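Notebook, October, bench 2
Hisuvura gripper, sorting task for the Nerano student round

In at 2:15. Moved the two clear gray bins to the wood table and put the white sheet back under them. Yoshida bench is still taken by the drive base team, so we stay here until they finish.

Swapped finger pads yesterday. The old ones let round stock roll when the jaws closed off center. Ran the thick rod first, held upright, 15 closes in a row. It slipped on 2 and both were my fault for starting too low on the rod. 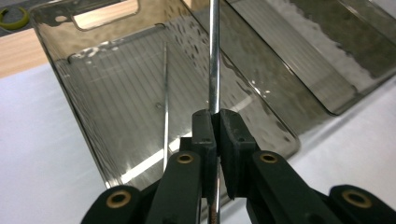
Still to do

- Thin skewer. Have not tried it with the new pads. If the jaws don't close far enough, shim the right one.
- Check the pivots for play. Bushings have been in since the first build and the Cutora spares are in the drawer, 9 left.
- Wipe the right pad before the next set, it has dust on it.
- Rewrite the log sheet so rod and skewer get separate columns. Last week they were mixed and 45 rows had to be thrown out.
- Target is 2,000 logged closes before the round. Whoever is in next, start a new page and put the pad version at the top.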